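Rewatching Tirska, the cartoon of my childhood

In November I finally found the old DVD box of Tirska. I watched this series when I was 11, after school, with bread and jam on my knees. I was a little afraid that it would be bad now. It is not bad, only slower than I remember.

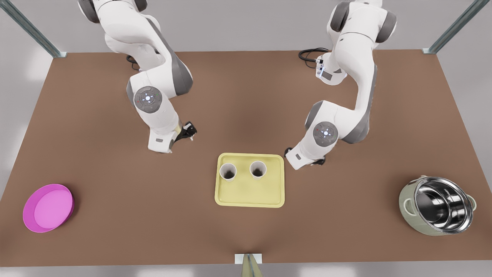

The story begins in the year 1517 of the Osholm calendar, when the ice gate opens and the Pavevus come out. As a child I thought they were the enemies. Now I see they are mostly hungry and confused, and the king of Osholm is quite rude to them. The best episode for me is still the one in the salt mine, where the door waits 400 years for one correct word. I remembered the word before the hero did!

The songs are weaker. In the second season they use the same song in 3 episodes, one after the other, and I started to skip it. 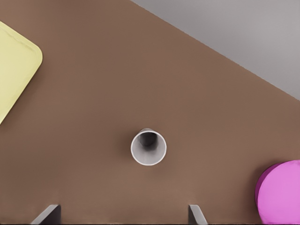 Should you watch it with children?

I think yes, if they are patient. The last battle is a bit dark, and my daughter asked to hold my hand. After that she wanted to see it again.

Comments

saltminer: The word was "lantern", right? I still say it at doors.

kettle_k: I liked the song, sorry.

Get new posts by e-mail. You can unsubscribe at any time.

© Mamani Blog | Contact | Back to top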